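Cetgate Teach Station: User Guide
Section 5. Recording a demonstration in the simulator 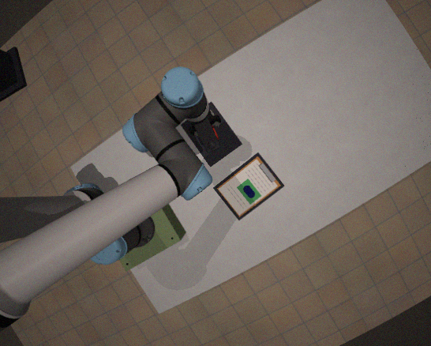
Do we have to finish every recording in one go? A user at the Ilel site raised this after the February release, and added that operators there were losing good runs whenever they stopped to think. You don't. The arm can be held still for as long as you like, and pauses are trimmed when the recording is saved. Only a dropped connection ends a run early.

Before you start

Load the work cell from the Drernura menu and wait for the arm and work surface to appear. Check that the box and the clipboard are both on the surface. If either is missing, reload the cell. Do not drag objects in by hand, as their weights will not be set.

5.1 Connecting the hand controller

1. Plug in the controller and select Remote on the control panel.
2. Hold the controller level and press Align.
3. Move your hand slowly in each direction. The arm should follow.
4. If the arm moves the wrong way, press Align again from where you are sitting.

Note: the controller uses port 1141 by default. Change this only if another program needs it.

5.2 Recording

1. Move the gripper clear of all objects and press Record.
2. Bring the wrist over the box before lowering the gripper. Keep the long link high so that it does not sweep across the surface.
3. Close the trigger gently to grip. Squeezing harder does not increase the force.
4. Lift, carry and release, then return to the starting position.
5. Press Stop. Mark the run Keep or Discard.

Caution: shadows on the surface are a poor guide to height. Use the height reading on the panel when working close to the clipboard or the edge of the box.

5.3 How many runs to record

Record at least 100 kept runs for each task. Press Shuffle after every 3 runs to change the starting layout. Discarded runs are held in the Zeleke folder until you empty it, and can be restored from there.

If the arm reaches a joint limit, the panel shows a yellow bar. Back off the way you came. The run can still be kept.

For guiding a real arm by hand, see Section 6.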